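June
By Qianru Ye

Giang Nghiêm has spent 17 years specifying drainage for small commercial kitchens, most of them in older buildings in Denstead. Her complaint about the trade is that traps and waste pipes get chosen last, after the counters, the lighting and the paint.

"The sink arrives with a drain hole, and people assume the rest is fixed," she said. "The hole is the only part that is fixed."

Her work starts with the distance between the sink outlet and the branch line in the wall. The vertical drop matters less than most owners expect. The horizontal run matters more. A long, flat run lets grease settle, and once a film has formed on the pipe wall it collects starch and coffee grounds. Nghiêm asks for a fall of 2 percent on every horizontal section and checks it with a level after the brackets are tightened, which is when pipes tend to move.

She is strict about trap depth. A shallow seal can be pulled out by suction when a neighboring fixture empties. A seal that is too deep slows the flow and holds solids. For double sinks she prefers one trap serving both bowls, with the tee placed so that discharge from one side does not push up into the other.

"When someone tells me the left bowl fills when they drain the right one, I ask about the tee first," she said. "They have usually bought a bottle of chemical cleaner by then." 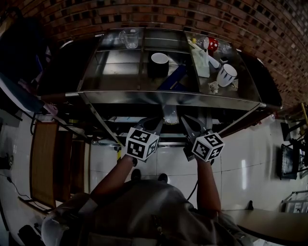
Photo: Bismont

Chemical cleaner comes up often in conversation with her. She does not recommend it for commercial sinks. Heat from the reaction can soften plastic fittings, and whatever remains in the trap is a hazard to the next person who opens it. She would sooner see a cleanout fitted at each change of direction and a hand auger kept in the building.

Access is the other recurring subject. At a bakery on Nikolaidis Street, she found a trap boxed in behind tiled panels with no hatch. Removing the panels took longer than the repair. She now writes a minimum clearance into each specification and asks the installer to take the trap apart and put it back together before signing off.

"If it can't be done with the cabinet in place, the cabinet is wrong," she said.

On materials she has no strong loyalty. Plastic is light and resists corrosion, and the joints are easy to remake. Metal tolerates hot discharge better and survives being knocked by buckets. She objects to mixing the two without a proper transition fitting, a fault she sees in buildings that have had several tenants.

Nghiêm keeps a log of callouts in Numora, a maintenance database she has used since she began working alone. It holds 165 entries. Slow drainage is the most common heading, followed by odor. Leaks come third, and she puts most of those down to overtightened slip nuts that have split the washer.

Her standard test is simple. Fill both bowls, pull both plugs together, and run a dry paper towel around every joint while the water is moving. She repeats it with hot water, then returns the next morning before the kitchen opens and checks the joints again.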